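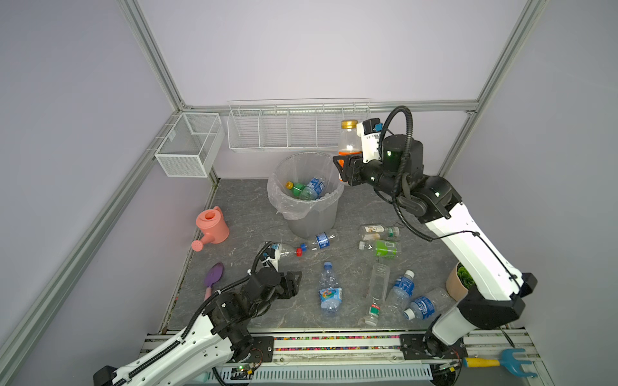 About Us

Hi, and welcome to Flandmont! I started this place as one messy shed behind my house in Brurnow, and four years on we look after 43 shared garden plots and a little tool library (it's still messy, I'm working on it).

The growing is the fun part, but I spend a surprising amount of my time on tidying. People bring drinks, the drinks leave bottles, and the bottles end up next to the trowels and watering cans. So every session finishes with a pickup: bottles in the bin, tools back where the next person can find them. Last year we bagged 3,224 plastic bottles, and yes, I kept a tally on the shed door!

You don't need your own gear. Borrow a trowel, borrow a watering can, rinse off the dirt and bring them home again. Kids are very welcome, and they tend to be better at the pickup than the grown-ups.

We opened a second site in Mirnport in January, with a few plots still free. Come by on a Saturday morning and I'll show you what's coming up.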